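Le plan de travail bien rangé, une religion à vérifier

Tout à portée de main, chaque chose dans sa case : les manuels de cuisine le répètent depuis des décennies. La méthode Clerkley, vendue 60 euros avec son classeur, va plus loin et promet des repas plus rapides à qui délimite son plan au ruban adhésif. Je demande à voir. 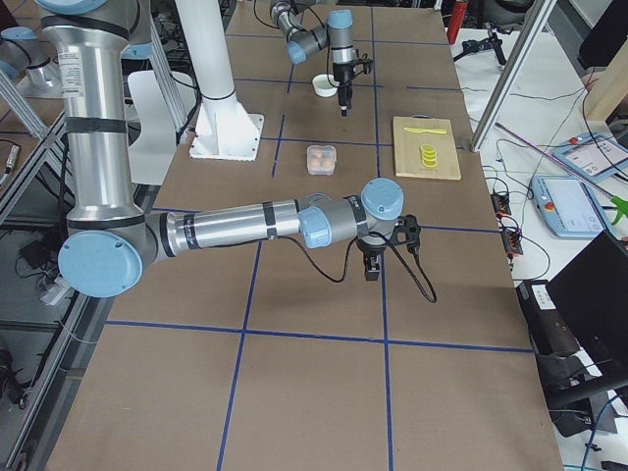
Planche, couteau jaune et tranches de citron sur un carton quadrillé.

Le quadrillage a de l'allure. Reste qu'une planche n'a que faire d'un carré : elle se pose où il y a de la lumière et un peu de place pour les coudes. Quant au couteau en plastique, il suffit pour un citron mûr – je ne lui confierais pas une courge.
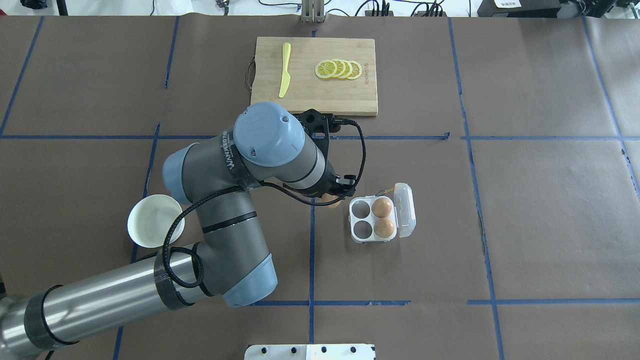 Temps de lecture : 2 minutes

Les œufs, eux, méritent l'attention. Un bol vide tout près, et l'on évite de promener une coquille qui goutte au-dessus du reste. Ma grand-mère faisait de même, sans classeur. Le guide y consacre pourtant un chapitre entier, et ses 237 pages se lisent avec une certaine lassitude.
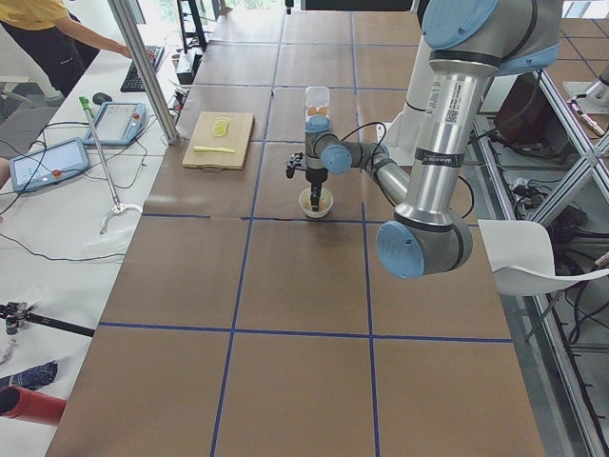
Siiri Ķēniņš, elle, trouve que je suis injuste : chez elle, le ruban a mis fin aux disputes, et le bol revient toujours au même endroit. Je veux bien la croire. J'ai gardé une seule bande, entre la planche et les œufs, et rangé le classeur avec les moules à tarte.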